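Best way to get grass stains out of canvas trainers?
Posted Saturday by muddyknees
332 views – 2 replies

Mine are Kalteros and I wore them to a barbecue in September. Toes are properly green now. I've tried washing-up liquid and an old toothbrush, no joy. Can I just bung them in the machine?

petra_w
Mine went in at 30 and came out fine. Take the laces out.
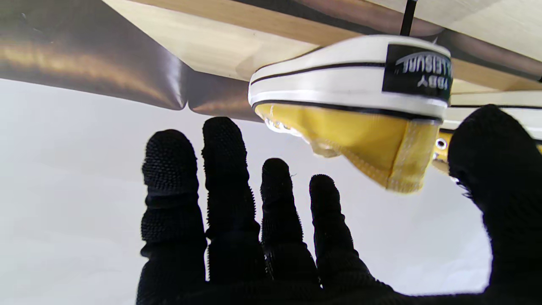

Dexter Obi
Community helper, over 305 replies

I wouldn't go straight for the machine – the glue on my Barbiers went after a couple of washes. Dab white vinegar on the green bits, leave it half an hour, then bicarb paste and a soft brush. Go easy if they're a bright colour like yellow, and try the heel first! Stuff them with kitchen roll and keep them off the radiator.

Last updated: Saturday, 41 shares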